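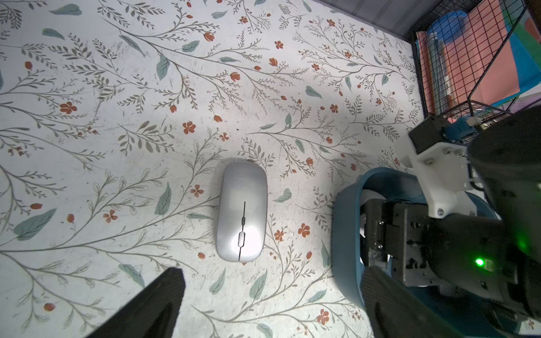
Student robotics clubs spend too much of the year getting ready for competitions. I have helped with the club at Cestholm for six years, and I would trade half of our contest season for more afternoons of picking up ordinary things.

A contest has a fixed field and known game pieces. Students learn to tune for that one field, and in February they tune it again. A computer mouse on a patterned tabletop asks for more. It is low and rounded, and the students have to decide where the fingers should close.

Phong Đỗ, who coaches at Pelden, disagrees with me. He says kids need a deadline and a score, and he has 15 students who show up for both. That's fair – ours need a push sometimes too. But a group can set its own deadline, and it doesn't need a bus trip and an entry fee to do it.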